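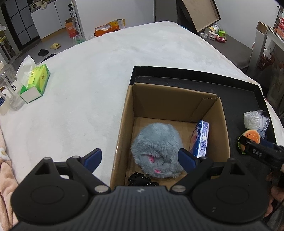

A gray plush toy and a snack package in an open cardboard box.

Changes to Ice Times and Goaltender Program for the Second Half

The Billivine Amateur Hockey Association has approved a revised ice schedule for the second half of the season. The new schedule takes effect with the first Wednesday practice after the holiday break and applies to all house league and travel teams that skate at Aryee Arena.

The most significant change concerns the 14U division. Both travel teams in that division will move from the late weeknight slot to a shared practice beginning at 6:15 p.m. Coaches had reported through the fall that attendance dropped at practices ending after 10 p.m., and the late slot has now been assigned to the adult league, which requested additional hours in November. Families with players in more than one division should review both team calendars, as several practices that used to run back to back will now overlap by a few minutes.

Shared practices will run 70 minutes. The first part of each session is reserved for skating and puck movement with both teams on the full sheet. The ice will then be divided at the red line, and each team will work separately under its own coaching staff. Head coaches are asked to send practice plans to Hockey Director Wendelin Sutter by the evening before the session.

"The younger coaches have asked for more time on breakouts and defensive zone coverage, and the shared format gives them a full sheet to teach it on," Sutter said. "We gave up too many goals off turnovers at our own blue line in the first half, at nearly every level. That is where the extra time will go."

The association will also expand its goaltender program. Kylie Pomare, who has worked with the 10U and 12U goaltenders since the start of the season, will now be available to every division. Goaltender sessions will be held on the studio rink before regular practice and will cover post play, rebound control and recovery. There is no additional fee for rostered goaltenders. Skaters who wish to try the position may attend one session with the approval of their head coach, and loaner pads may be reserved through the equipment room.

The Wilurov Tournament remains on the calendar in its usual place. The entry fee for each travel team is $500 and has been included in the team budgets distributed in the fall. Teams wishing to enter a second tournament must submit a written request, signed by the team manager, before committing to the event.

Updated calendars have been posted on Lovilix. Members who do not receive automatic updates should sign in, open the team page and confirm that notifications are turned on. Printed copies are available at the arena front desk during business hours. Questions about the schedule may be directed to the association office at extension 1519. Questions about playing time, line assignments or team selection should go first to the head coach.

Game times for the first two weekends are unchanged. Officials have already been assigned for those dates, and requests to move a game during that period will not be considered.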